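**To:** harness-talk
**Subject:** Re: [harness-talk] Small white connectors, large bag of them
**Date:** 28/09/2025

Replying below the quote, as the list rules ask, although I notice the list rules page itself has been down since spring.

> We've inherited a bag of short harness offcuts from the Ulport job, all with those small white in-line connectors, and the plan is to sort them into mated pairs and scrap before anything gets built. Half of them are unmated, some have leads so short you can't get hold of them, and the wire colors follow no chart I own. Two questions. Do you sort by connector first or by color first? And is there a civilized way to put the halves together on a table, or does everyone just hunch over and swear?
>
> Also, does anyone still have the Holzer color sheet? The one in our binder has coffee on the part that matters.

We had the same bag, or its cousin. Ours came through Avari with a packing slip that said "assorted," and I have never seen a truer word on a packing slip. We did the sorting at Udby on the big round table in the open office, the bench being under a pile of somebody's enclosures.

To your first question: connector first. I was a color-first person for years and I'd like those years back. Color-first feels organized because you get nice piles, and then you find that a pile contains 3 kinds of housing that don't fit each other. Put like with like by the plastic, then look at the wires.

Stretch the thing out before you decide what it is. A harness in a heap looks like four harnesses. Get one end held, get the other end held, and let the middle lie along the table, and you'll find the small connector sitting in line with the wires where you swore there was only sheath. Any connector that's on its own short lead goes well to the side, or it will join the wrong cable by lunchtime. I've seen one get all the way into a labeled bag.

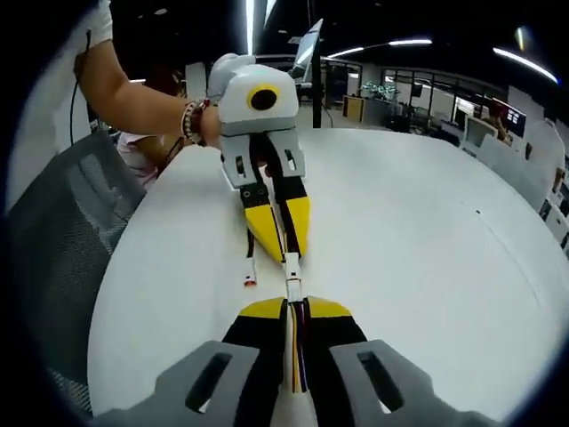 ## Putting the halves together

Your second question, then. The civilized way exists, but it's slower than hunching and swearing, so people drift back.

What works for us:

- Hold each half by the plastic. Pulling on the wires is how you end up with a connector in one hand and a lesson in the other.
- Look at both faces before you bring them together. They will go in wrong if you're determined, and a tired person is very determined.
- Point them at each other across a clear bit of table and close the gap slowly. If you come in at an angle you'll know, and so will the next desk.
- Get the wires out of the way behind the connector. A thin yellow one will always try to be in the joint.
- Stop when it's seated. Checking by yanking is popular here and I disapprove of it.

Keep one finished pair lying next to you while you work.

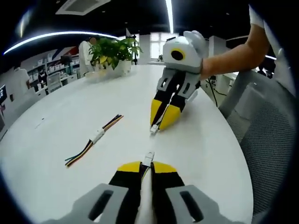
I resisted the reference-pair business for a long time on the grounds that I know what a connector looks like. I do, at nine in the morning. By four I once mated 16 of them and had to take two apart again, and the only reason I caught those was that they didn't look like the good one on the table. Pick something with its wires cut off short at one end, too. You were going to scrap it anyway, and then you won't be tempted to ship your reference, which we have also done.

A white table is worth having for this. Dark wires show up on it, and so does the bit of insulation you've been hunting for. White connectors do vanish on it, I admit. Gray foam under the loose ones helped, until the foam started shedding.

On the short leads: anything you can't hold by the housing without pinching the lead, we call scrap. There was a discussion. It lasted longer than the sorting would have.

The Holzer sheet: I have the one from last December, two pages, and the second page is clean. The first has a ring on it, tea in our case, over the row for purple. If your coffee is on a different row we may have a complete document between us. I'll scan it when the scanner is speaking to me.

One question back. Did your bag include any with a red tip on the connector? Ours did, and the slip from Avari was silent on the subject. I've got those in a cup marked ASK, and the cup is getting full.

-- 
Udby, harness and small parts
(the cup marked ASK is not for pens)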